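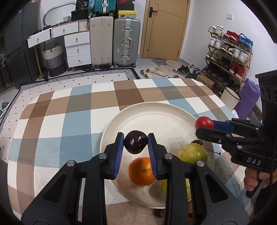 Mixed fruit on one plate: what spoils what?

Forum: Kitchen and Larder > Storage and keeping

brinepot
We keep a large round cream plate on the table with whatever fruit is going. At the moment that means cherries, a mandarin, a couple of yellow-green ones and the odd small tomato, because the children eat those as if they were fruit. The plate has a raised rim, so nothing rolls off, and everything is in one layer.

The cherries go first. By the second evening the stalks are brown and the skins have begun to wrinkle near the top. The mandarin lasts well over a week. The yellow-green ones go from hard to mealy without much in between. Room is at 20 degrees, north-facing, no direct sun on the table.

Question is whether the mixture is at fault or whether cherries simply don't last out of the fridge.

larch_and_lime
The second. Cherries don't ripen after picking, they only lose water and then rot. At 20 degrees you have two days, perhaps three if they were picked the same morning. In the fridge, unwashed, stalks on, in a bag left open at the top, I get 8 days from decent ones.

Put out what you will eat that day and leave the rest in the cold.

oldmeasure
Agree on the cherries. Don't agree that the mixture is irrelevant. What are the yellow-green fruit? If they are apples or pears they give off ethylene and will move on anything near them that responds to it.

brinepot
Pears, the small round sort, sold loose at the Stosemness market. Brown specks all over the skin and a green patch on one side. They are labelled as pears, at any rate. I have had people at the table call them apples and plums.

oldmeasure
Then they are doing most of the work on that plate. Tomatoes respond to ethylene if they are not fully red. Pears respond to their own, hence hard to mealy in one go. I would keep them in a separate bowl and check at the neck with a thumb.

larch_and_lime
Round pears barely have a neck.

oldmeasure
Near the stalk, then. Same principle.

larch_and_lime
My objection is to the amount. An open plate in an ordinary room is about as well ventilated as fruit can be. Ethylene matters in a closed bag, a drawer or a cold store. A pair of pears on a plate with air moving over them will not shift a mandarin or a cherry at all, as neither is of the type that responds much. You are solving a problem he hasn't got.

oldmeasure
The cherries I already gave you. I said anything that responds.

fennimore7
Citrus peel does respond a bit, for what it's worth. It loses green colour and the stalk button dries and drops. It doesn't make the flesh sweeter. If the mandarin has only the scar left and no button then look at that spot every day, as mould gets in there before anywhere else. Turn it scar side up so that you can see it without picking it up.

brinepot
Scar is already facing up. It has been clean so far.

casserole_nine
Does the plate matter? We moved from a bowl to a flat plate last year and lost far less. In the bowl the bottom layer was always bruised, and one soft plum would take its neighbours with it before anybody saw.

fennimore7
Yes, single layer is the largest improvement most people can make. A raised rim is enough. The drawback is table space.

quillet
We have a De Graaf wire stand on three levels for that reason. Takes the footprint of one plate. The wire marks pears, so those go on a folded tea towel on the bottom level. Citrus on top, soft fruit in the middle. It is not pretty.

casserole_nine
I had one of those and sent it back. The wire cut into apricots within a day.

quillet
Apricots shouldn't be on wire. I did say there's a towel.

casserole_nine
Under the pears, you said.

oldmeasure
Back to the tomatoes. Small ones should not be in the fridge until fully ripe, and I'd argue not after that either. The plate is the right place for them. Stalk end down if there is no stalk attached, as that is where the water leaves.

larch_and_lime
Fully ripe small tomatoes are fine in the fridge for a few days provided they come out an hour before eating. The loss of flavour is mostly in fruit chilled before it was ripe. I have tried both with fruit from the same plant and could not tell them apart after they had warmed up.

oldmeasure
I could.

larch_and_lime
Blind?

oldmeasure
No.

hobnail_tray
Different point. Do you wash everything before it goes on the plate? We used to wash the lot on arrival and tip it out on the plate to dry. Cherries split round the stalk and went mouldy underneath where they sat in the wet. Now they are rinsed in a sieve just before eating and nothing else is washed until it is wanted.

brinepot
I had been washing them, yes. Quick rinse, shaken in a colander, straight on to the plate. I can see that being part of it.

hobnail_tray
I would stop that first and change nothing else for a week. Otherwise you won't know which thing did it.

fennimore7
Seconded. Also wipe the plate between fillings. Small dark bits gather on it, dust off the stalks and so on, and mould spores will be in there too. Warm water and washing-up liquid, dried properly.

tansy_row
What about stalks on or off? My mother always pulled them so the plate looked tidy.

larch_and_lime
On. Pulling the stalk tears the skin at the top and the juice comes out there. A green, bendy stalk is also the easiest check on freshness when buying. Once it is thin, dark and stiff the cherry should be eaten that day.

tansy_row
Noted. That would explain the sticky rings on the tablecloth.

quillet
If it's a woven check cloth, cold water first, then the wash. Hot water sets cherry.

brinepot
It's a plaid one, white and light blue with tan, brown and grey bands. The brown hides most of it. The white doesn't.

quillet
Cold water from the back of the cloth, so the stain is pushed out the way it came. Then a Casulano bar if you can find one, left on for 20 minutes. Don't rub.

oldmeasure
Any plain soap will do that.

quillet
It may. I've only used the one.

brinepot
Update, since I was asked to change one thing at a time. Stopped washing the cherries, kept everything else as before. Third evening, and of the lot I put out two have wrinkled and none has mould. Stalks are brown as usual. I'd call that an improvement but a small one. Next week the main bag goes in the fridge and only a handful goes out in the morning.

larch_and_lime
Take them out at breakfast if they are for lunch. They taste of very little straight from the cold.

oldmeasure
And the pears?

brinepot
Still on the plate. There is no second bowl. One is ready now and the other is still hard on the green side.

oldmeasure
Eat the ready one tonight.

casserole_nine
Is there a variety of cherry that keeps better at room temperature? The very dark ones seem firmer to me than the red.

fennimore7
Depends on the variety more than the colour. Some dark ones are firm, some are soft as soon as they colour up. The stall by Jilturden station will let you press one before buying. In July you get both kinds in the same crate and have to pick through.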